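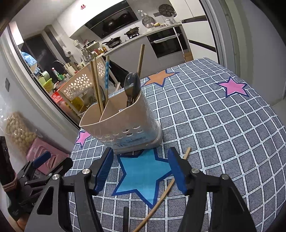
Table setting practice: a chopstick on the cloth beside the cutlery holder, with the gripper open over it.

Questions from our dining rooms about the new grippers

We've had a lot of notes in the suggestion box since May, and we're so glad you wrote them. Tarık Yurt from the Dekker kitchen sat down with the whole pile on Tuesday and helped us answer the ones that came up most.

Is the arm going to take my job?
No. All 23 of us on the dining room staff are staying, on the same hours. What moves over to the arm, once it's ready, is sorting and refilling the cutlery holders, a chore most of you have told us (some of you quite loudly!) you would be happy to see go.

Then why am I the one holding the gripper?
The arm learns from people who already do the work well, and that's you. You pick up a spoon or a chopstick the way you always would, only with the gripper in your hand, and the recording goes to the folks at Vonora, who do the training on their side.

Do I have to take part?
You don't, and you needn't tell us why. If you'd like to try it, sessions are 20 minutes, they count as paid time, and they never run over your break.

Why so many chopsticks?
Because they're hard! They're thin and they roll, and they lean every which way in a holder. Spoons went along nicely at Brunmont, but we're still collecting chopstick pickups and would love 115 more before we call that part done.

My hand gets tired. Is that normal?
It's a new way of squeezing, so a little tiredness is common at first. Please stop when you feel it, put the gripper down and let your shift lead know. We'd much sooner have a short session than a sore wrist.

What will I do with the extra time?
Mostly you'll be out with the guests, which is what so many of you asked for. We're still working out the late shift, and we'll post that plan by the time clock when we have it.

Who can I talk to?
Tarık, any afternoon, or extension 235.

Related
Signing up for a gripper session
Wrist and hand care at work
Anent staff newsletter: May
Changes to the late shift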